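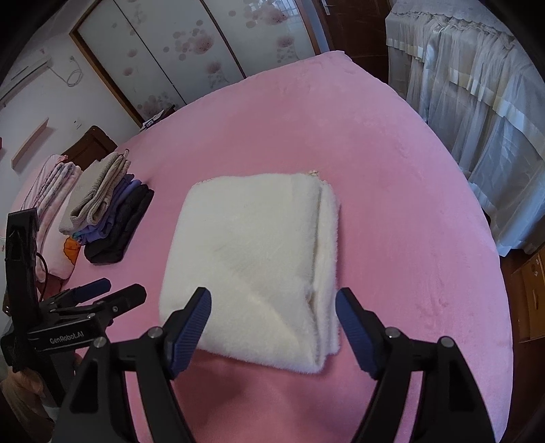 FOR IMMEDIATE RELEASE
April 30, 2023

Stollirness brings folding help to its Lurkdale housekeeping team, and I get to tell you about it!

I've made beds at Stollirness, our guest house group in Lurkdale, and I run the place now, so I'm writing this one myself. If it rambles, blame me and not our press person (we haven't got one).

We're starting a project called Gautam. The short version is that we want machines to take on a good share of the folding in our linen rooms: blankets, throws, spare bedding, and the clothes that long-stay guests send down to be washed. In March our four houses put 791 blankets through the wash, and every one was folded by a pair of hands before it went back on a shelf. I've done that job on a bad wrist and I don't recommend it.

Folding sounds easy until you try explaining it to a machine. A fleece blanket slides about, a knitted jumper wants to keep its own shape, and anything padded springs back up the moment you let go. So we're beginning with the people who already know how to do it. Our housekeepers are using hand-held grippers, two at a time, to pick up, turn and fold ordinary things in ordinary bedrooms, and what they do is recorded so the folding machines can learn from it. It takes a bit of getting used to! You have to slow right down, and you find out how much you normally do with your little finger.

Now the part our staff asked about first, and quite right too. No housekeeping job is going because of Gautam. Hours stay as they are and so does pay, and time spent with the grippers is paid as working time, with a break every 45 minutes or whenever somebody wants one. Taking part is a choice. Plenty of the team have said yes, a few have said no thanks, and that's fine by me.

What will change is the shape of the day. We reckon the machines could save us up to 78 hours of folding a month once they're settled in, and I'd like that time to go on the things guests notice: a proper look round the room before they arrive, mending the throws we keep meaning to mend, and having a natter with someone who's just driven for hours to get here. We're also setting up paid training for anyone who'd like to look after the machines. Two of our linen room staff have put their names down already, and I'm chuffed about that.

The first folding machine goes into our Gremport house, which has the biggest linen room and the widest door (we measured, twice). Fitted sheets will stay with the humans for now. I can't fold one neatly either.

If you're a local reporter, or you run a guest house and want to compare notes, you're very welcome to come over and have a go with the grippers yourself. Ring the front desk at Stollirness, Lurkdale, ask for the Gautam project, and they'll find me. I'm usually somewhere near the kettle.

ENDS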